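Budget for second gripper, or simulation first?

lekesside_lab
Hello all. We plan to buy in November and I have 493 euros left for grippers and spare fingers. For now we test the oven task in simulation only.
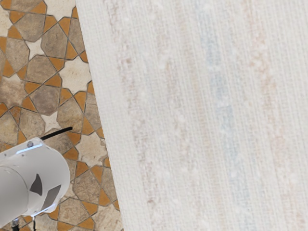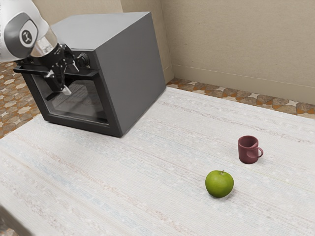
Replies (3)

Bart Van Wijk
Do not buy fingers yet. The oven handle is a long bar, so first decide if you hook it or push it. We ordered 2 sets from Dradlow and used one.

urau_fan
I disagree with Bart. Spare fingers cost us 70 each and we waited long for them. Better to have them in the drawer. And keep 200 for cables and mounts, people always forget this.

lekesside_lab
Thank you both. Does Nowakowski still sell single fingers, or only pairs? My boss wants one order, with one invoice.

Bart Van Wijk
Only pairs, when I asked. Ask them for the shipping price also.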